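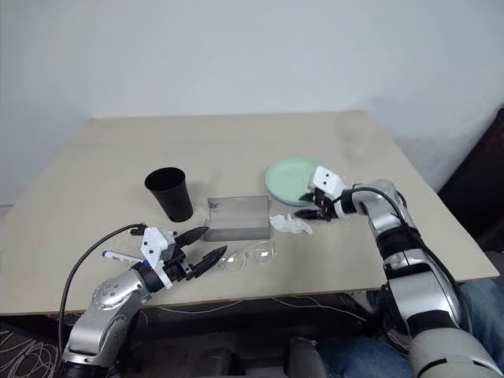
A light beige tabletop against a white wall.

Table (furniture)

A table is a piece of furniture with a raised flat top, used for eating, writing, handwork, display or storage. Most tables stand on legs, a pedestal or a pair of trestles, though some are fixed to a wall. The word comes from the Latin tabula, meaning a board or plank.

History

Small stone and wooden tables were in use in ancient Egypt, mainly to keep objects off the floor. Greek and Roman households ate from low tables placed beside couches. In medieval Europe the usual dining table was a set of loose boards laid over trestles, which could be cleared away after the meal. Heavy fixed tables became common in larger houses from the 16th century, along with draw-leaf tables whose ends pulled out for guests.

Construction

Tops are made from solid wood, veneered board, glass, stone, metal or plastic. Solid wood swells and shrinks across the grain as the humidity changes, so a wide top is normally held to its frame with slotted screws, buttons or clips that let it move. The horizontal rails under the top are called the apron. A deep apron makes a table stiffer but leaves less room for the knees.

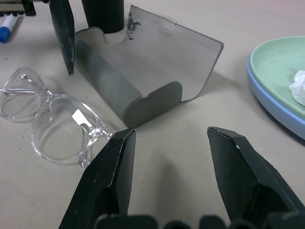 How is a wide wooden top kept flat?
Battens are often fixed across the underside, in slots that allow the wood to move. Breadboard ends, which are narrow strips joined across the grain at each end, do the same job.

Folding and extending types

A gateleg table has hinged leaves held up by legs that swing out. A drop-leaf table uses brackets or sliding supports instead. Extending tables have a split top on runners, with spare leaves stored inside or elsewhere — the Ikonen pattern keeps 2 leaves under the top. The Ralon folding table has a single leaf hinged to the wall.

Related articles
Trestle
Gateleg table
Workbench
Ikonen table
Ralon folding table

Last updated in July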